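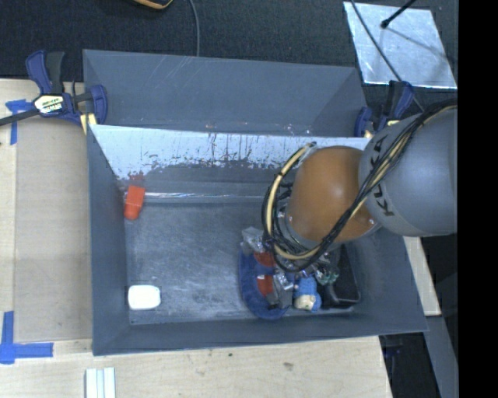 # Kirkton Robotics Club: Fall Gallery

The Kirkton club meets in the back half of the Plaltunville shop building, where the heating has its own opinions. Our project this year is bin picking: take a thing out of one gray bin, put it in the other, try not to launch it. We entered the Villca student contest in October with six members and a great deal of confidence. We came home with one of those.

The contest handed out a list of household items and let each team buy its own. Ours came to over 953 grams of assorted shopping, and the crinkly plastic packaging has been the hardest thing on it to grab. The red things are easy. We love the red things.

**Club notes to go with the gallery**

*The clamps.* Dark blue and black, one at each end where the bins meet. They are the most reliable part of the project and have never needed a software update.

*The cables.* The big loop at the wrist is known as Faner, after the first practice program it ruined. New members learn to plan motions around Faner before they learn anything else.

*The blue tape.* Do not move the blue tape. Do not "straighten" the blue tape. Two people have, and both now write documentation.

*The pile.* Everything ends up crowded into one corner sooner or later, with acres of bare floor beside it. The planning team calls this a clutter scenario - the rest of us call it a bedroom.

New members are welcome through the end of the term. Bring closed-toe shoes and three pens, as ours have gone wherever pens go.

Page updated 1 Nov 2025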